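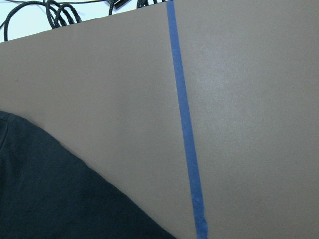

Gray board, blue tape down the middle

Trerance Home & Small Winemakers Board > Cellar Talk > Labels, Tanks and Other Arguments

Thread: Malolactic stuck in the Fodov tank, or am I just impatient

cellar_rat_pat
Posted 04/08/2026
Long post, sorry. I have a red blend sitting in the 600 liter Fodov tank, the variable-lid one with the gasket everybody complains about. It finished primary fine last fall. Malolactic started, ticked along through the winter like a polite houseguest, and then quit. Paper chromatography shows a malic spot that hasn't shrunk since I last looked. The spot and I have started to recognize each other.

The cellar is cold. I know it's cold. My question is whether to warm the tank, re-inoculate, or leave it until May and let the weather do it for free. My neighbor says add sulfur and bottle it. My neighbor makes cider.

Patricio

slopeside
Leave it until May. You have a free heater coming and it's called spring.

vat_of_regret
What was your sulfur at crush? If you went heavy, the bacteria may be sulking for a reason. Also what's the pH? People post about stuck malo and leave out the pH, then we all guess for two pages and somebody brings up their grandfather.

cellar_rat_pat
pH is on the low side but I've gotten worse ones through. Sulfur at crush was light. I don't have the exact number with me. It's written on the tank in grease pencil and the tank is downstairs and I am upstairs with soup.

TToledo
I'm going to disagree with slopeside. Leaving a red with no sulfur in a variable-lid tank for another stretch is asking for it. Those lids don't seal as well as the catalog says. Mine had a lovely seal right up to the day it had a film on top, and then I had 92 liters of very ambitious salad dressing.

Warm it gently. I used two aquarium heaters in a water jacket made out of a kiddie pool. It looked ridiculous and it worked. Malo picked back up within the week.

– Trinidad

slopeside
A kiddie pool under a 600 liter tank? How big are the kids?

TToledo
It was a smaller tank, thank you. For a 600 you want a heating belt and an old quilt. Point stands.

slopeside
The point stands if the lid leaks. If the lid doesn't leak, he's fine. Top it, gas it, stop opening it to check. Every stuck malo I've had was cured by me going on vacation.

grumbling_oak
My grandfather never inoculated anything and his malo finished every year when the apricots bloomed.

vat_of_regret
There it is.

grumbling_oak
Well, it did.

Plurell_fan_7
Has anyone tried the Plurell culture? The dry one, goes straight in. I've used it for 3 vintages. It isn't cheap, and the packet is cut for a much bigger batch than I make, so I end up freezing the rest next to the peas and hoping. But it has never stalled on me. I'd warm the tank first though. Throwing new bacteria into a cold tank is like mailing them to Antarctica with no coat.

vat_of_regret
Agree on warming first. Don't agree on dumping it in dry. If the wine already stopped one culture, you want to get the new one used to the place before you throw it in. Take a small jug of the wine, warm it, add the culture and a bit of nutrient, wait until it shows some life, then work it into the tank. It takes days and it's boring. Most of this hobby is.

Plurell_fan_7
The packet says direct addition.

vat_of_regret
The packet also assumes you have a heated cellar and a person in a white coat.

cellar_rat_pat
OK, I went downstairs. Sulfur at crush was light, as I said. The cellar is colder than I thought, because the thermometer I'd been reading all winter is hung on the wall by the stairs, and the stairs are next to the boiler. The one I just put in the wine tells a very different story. I feel a bit silly.

Also the lid gasket was holding. Score one for slopeside.

slopeside
I'll take it.

TToledo
It was holding today.

zuniga_hillside
Coming in from the Zúñiga side of the valley, where we all share one pump and nobody's speaking to each other over it. I'd second the belt. Put it low on the tank, stir now and then, and don't chase a fast finish. The year I got greedy with the heat, the wine came out tasting tired, like it had been driven around in a hot car. Slow and lukewarm is plenty.

And please run the chromatography again before you buy anything. I've read a smudge as malic more than once.

cellar_rat_pat
Ran it again. It's malic. We waved.

Belt is ordered, quilt has been taken off the guest bed with permission (mostly). I'll hold off on the Plurell and see if the original bugs wake up on their own. If they don't, I'll do the jug method.

grumbling_oak
Are the apricots out by you yet?

cellar_rat_pat
Buds. Why.

grumbling_oak
No reason.

vat_of_regret
Please don't encourage him.

cellar_rat_pat
Update for anyone who finds this by searching. Belt has been on 7 days. Tiny bubbles around the edge of the lid and a faint crackle if I put my ear on the steel. The malic spot is smaller. I'm not calling it finished, and I'm keeping the lid down. The apricots, for the record, opened the same morning I heard the crackle, and I'd have preferred not to report that here.

TToledo
Glad it's moving. Get your sulfur in as soon as the spot's gone, and don't wait for a nice day to do it.

slopeside
May would have worked too.

TToledo
With my gasket it wouldn't.

grumbling_oak
Same morning, you say.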